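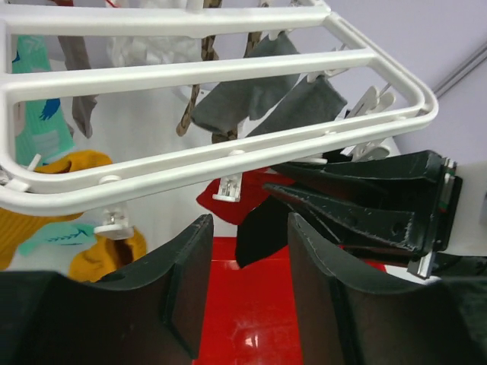 # Leliva 洗衣房项目：六月进度报告

致 Altum 基金项目负责人：

您好。这份报告说明 Leliva 社区洗衣房在这一个阶段做了什么，钱用在什么地方，还有哪些事情没有完成。中文不是我的母语，如果有的句子不够清楚，请您来信，我会再解释。

## 一、本阶段的工作重点

上一次报告里，我们写了洗衣机的安装。这个阶段的重点是晾干和配对，也就是衣服洗完以后的工作。我们先从袜子开始，原因很简单：居民的意见里，丢袜子是最多的一项。

现在袜子都挂在白色的塑料晾架上，用白色塑料夹子夹住。晾架的外面是一圈圆角的框，中间有横杆，横杆之间的空隙比较大，长的袜子可以从空隙垂下去。挂在上面的袜子种类很不同，有蓝绿色带深蓝小鸟图案的，有深灰色的，有像蛇皮花纹的棕色袜子，也有芥末黄色的针织厚袜。

这种混合的情况对我们的工作有影响。厚的针织袜比薄袜干得慢，如果同时收下来，厚袜的罗口常常还是潮的。所以从本月开始，我们分两次收：薄袜中午收，厚袜留到晚上六点以后再检查。

## 二、数量和费用

- 本阶段登记的袜子：300 双。
- 其中收下来时没有找到另一只的：20 只，现在放在门口的盒子里，等居民来认领。
- 新买的夹子：100 个，从 Panagiotou 商店购买，发票已经附在财务表后面。
- 夹子和晾架的费用一共 70 欧元，在预算的“小件用品”一项里支出，没有超过。

洗衣液的费用不在上面的数字里，因为它属于另外一项预算，下一次报告会单独列出。

## 三、遇到的问题

第一个问题是挂的方法。有的人把袜子用夹子夹好，有的人只是把袜子搭在横杆上。搭着的袜子占的地方大，折起来的部分也不容易干，而且容易滑到地上。我们写了一张说明，贴在晾架旁边的墙上，请大家夹住袜口，让袜尖朝下。厚的袜子请挂在外侧，不要和别的衣物挤在一起。

第二个问题是小块的白布和袜子混着晾。布如果没有展开，会挡住后面的空气。我们考虑给布类另外准备一个晾架，但是房间不大，放在哪里还没有决定。

第三个问题是 Damley 街那一边的窗户。下雨的时候窗户要关上，房间里的湿气就很重，晾干的时间会变长。窗户的把手也有点松，需要找人修理。我们已经询问了价格，还在等回答。

## 四、与原计划的差别

原计划写的是每一户有一个固定的夹子颜色，这样容易分清楚是谁的袜子。后来我们没有这样做，商店里同一种质量的夹子只有白色。现在的办法是每户领一个写有门牌号的布袋，袜子收下来以后直接放进布袋。这个办法还在试用，有两户表示布袋太小，放不下冬天的厚袜。

配对的时间也改了。计划里是每天一次，现在改为每星期一上午集中做。每天做的时候，常常一只已经干了，另一只还在洗，配对表上就有很多空格，看起来很乱。

## 五、下一阶段的安排

1. 修好 Damley 街一侧的窗户把手。
2. 决定布类晾架的位置，并且量好尺寸再购买。
3. 换一批大一点的布袋，先给提出意见的两户使用。
4. 门口盒子里的单只袜子保留到下一次报告。到时候没有人认领的，洗干净以后做擦布。

第二项和第三项需要从“小件用品”的余额里支出。请您确认，这样使用是否符合 Altum 的规定。如果需要事先提交报价单，请告诉我用哪一种表格，去年的表格里没有这一栏。

此致

敬礼

Leliva 社区洗衣房项目协调人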